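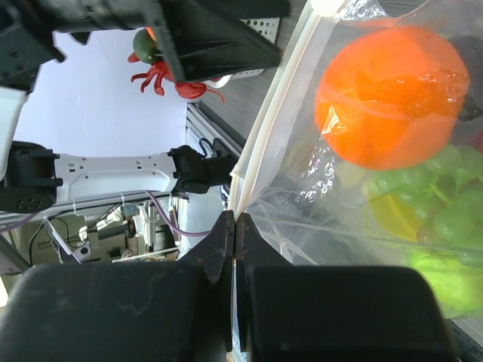 Two dark gripper tips closed on the zipper seal of a clear plastic bag.

Coaching Youth Softball, Unit 6: Pitch Counts, Rest and the Pitcher's Week
Instructor: Aurelia Holzer
Handout for the June section

Reading before class: the Fallivar case, pages 1 to 14, and your own league's rule sheet. Bring the rule sheet on paper. We will mark it up.

6.1 What a pitch count measures

A pitch count is a count of pitches thrown to batters in a game. Most scorebooks leave out warm-up throws, throws between innings and pickoff throws. The arm does not leave them out. When you compare your pitcher's number with another team's, check first that both scorers counted the same things.

For this course we keep two numbers. The game count is pitches to batters. The full count for the day adds the bullpen, the throws between innings and any pitching done at home. (Do not confuse this with a 3-2 count. Last year's class suggested "day count," and I will use that from here on.)

Worked case. A pitcher for Nisell threw in two games of a weekend tournament. Her game counts came to 178. Her day counts for the same two days came to 368. Her coach was looking only at the first number when he penciled her in for Tuesday practice. Work out how much of her throwing was missing from the scorebook, then list where it could have come from. We will go over it in the first half of class.

6.2 Windmill pitching and the "natural motion" claim

You will hear that the underhand motion is natural and that a softball pitcher can throw every day. Treat this as a claim to be checked. The windmill delivery puts load on the front of the shoulder and on the biceps, and the landing leg takes a good share of the stop. Soreness at the front of the shoulder is common in pitchers who carry most of a team's innings. Forearm and lower back complaints also come up.

A coach does not diagnose. A coach writes down what the player says, stops the throwing, and tells the parent or guardian the same day.

6.3 Signs of fatigue

Watch for these from the dugout:

Pitches start to miss high when they had been at the knees.
The stride gets shorter.
The trunk leans forward at release.
More time between pitches, or walking behind the circle.
Shaking the arm out or rubbing the shoulder.
The catcher is moving more to receive the ball.

Ask your catcher. Catchers usually know an inning before the coach does. Put the question the same way each time ("Is she hitting the glove?") so that the answers can be compared.

A drop in speed is useful if you have a radar gun and have used it all season. One reading on one day is not worth much.

6.4 Planning the week

Start from the game days and work backward. The day after a heavy outing has no pitching. Light catch is fine if the player has no pain. The next throwing day is short: spins, then half distance, then a limited number from full distance. In our plan for the Koltia 12U team the bullpen was capped at 40 pitches, and the pitcher stopped at the cap even when she was in the middle of working on a changeup. That was hard to enforce. Gion Bachmann kept the clicker and called it.

Private lessons count. So does a second team. Get the lesson schedule from the family at the start of the season and enter it in the same sheet as your practices. If a lesson falls the day before a game, ask the pitching instructor to keep it to spins and grip work.

6.5 Developing a second and third pitcher

Most overuse on youth teams comes down to having one pitcher the coach trusts. Give the second pitcher planned innings, early in the game, with the bases empty. Tell her and the team in advance. Bringing her in only when the game is already lost, or when the bases are loaded, teaches her very little.

Expect walks. Decide before the game how many runs you are willing to give up in that inning, and leave her in until you get there.

6.6 Talking with parents

Hold this talk before the first game. Cover the league limit, your own limit if it is lower, who keeps the count, and what happens when the limit is reached. Domenica Fuchs will bring the one-page letter she uses at Riedl. You may adapt it.

Assignment

Keep day counts for one pitcher over two weeks. Turn in the sheet and one page on what you would change. If you are not coaching now, use the Fallivar data. Due Sunday, July 26, 2026, by email to Ansel Thibodeaux.

Next unit: the catcher's workload. Rupert Auer is teaching that one, so bring a glove.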